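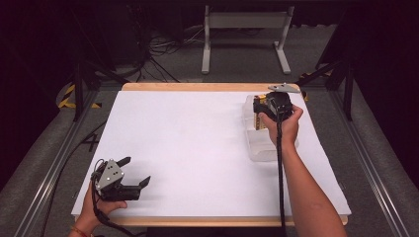 *A pair of hand-held grippers at a covered table, with a divided plastic tray on the right.*

**FOR RELEASE Jan 1, 2023**

# Elico publishes a planning guide for people who have been told to "look into robots"

Elico, which helps small packing and kitting shops buy automation equipment, today released *Before the Purchase Order*, a planning guide for companies that have a budget meeting coming up and a vague instruction from above. The guide is free. It contains 13 worksheets, one of which is devoted entirely to tables.

The table worksheet was the longest to write. Elico's advisers have learned that a buyer will spend a season comparing robot arms and then set the winner on whatever piece of furniture was left over in the break room. The guide asks customers to settle the height, the surface, the lighting and the route of every cable before they request a quote. It also asks them to do the job by hand first, using the same kind of gripper they plan to buy.

"People want to talk about the arm," said Maysoun Qudah, who leads planning services at Elico. "I like arms too. But I have sat through a two-hour meeting about reach and payload for a job that came down to getting a small box out of a tray with walls. You can learn a lot about that with a gripper in each hand and an afternoon."

Hand trials take up the first third of the guide. Staff work through a task with hand-held grippers and write down where they had to slow down, change their grip or use some language the worksheet has no column for. Elico recommends including the person who does the job now, a step that many project plans leave until the ribbon cutting.

The middle third is money. Elico divides the budget into equipment, fixtures, floor space, training and a line called "the rest," which covers cables, mounts, spare fingers, floor tape and the second table. Customers are encouraged to fill in "the rest" before anything else, while they are still in a good mood.

Jundier, a contract packer of small boxed goods, tried a draft of the guide while planning a two-station line. Its original request listed the robots in great detail and everything else as "misc." The finished plan has 460 square feet set aside for the stations, with room for someone to walk behind them carrying a carton, a feature missing from the first drawing.

"We had a very handsome spreadsheet," said Sebastião Mendonça, operations manager at Jundier. "Then we tried the work by hand and found out our trays were the problem. We are buying different trays. I had to go into the budget meeting and ask for trays, after telling everyone since September that I was bringing them the future."

Jundier still intends to buy the robots. The order has moved back one quarter, and Mr. Mendonça reports that the trays have been approved without discussion.

The last part of the guide deals with quotes. It includes a list of questions for sellers, a page for comparing service terms and a short section titled "What Does Installed Mean?" Elico considers this its most valuable page. In the company's experience the word can describe anything from a working station to a crate inside the building.

**Availability**

*Before the Purchase Order* can be requested from Elico's planning desk at no charge, in print or as a file. The print edition lies flat when opened, at the insistence of everyone who tested the earlier binding.

Companies that would like help filling in the worksheets can book a planning session for $769. The fee covers one task at one site and a written equipment list. It is credited toward any later Elico planning contract. Customers who finish the session and decide to buy nothing will receive the same written list, along with the company's congratulations on an inexpensive year.

**About Elico**

Elico advises small manufacturers and packers on buying and budgeting for automation equipment. It does not build robots and takes no commission from those who do, an arrangement its accountant has described as brave.

**Press contact**

Maysoun Qudah, Planning Services, Elico. Review copies are available on request. Please say whether you want the worksheets blank or with sample answers filled in.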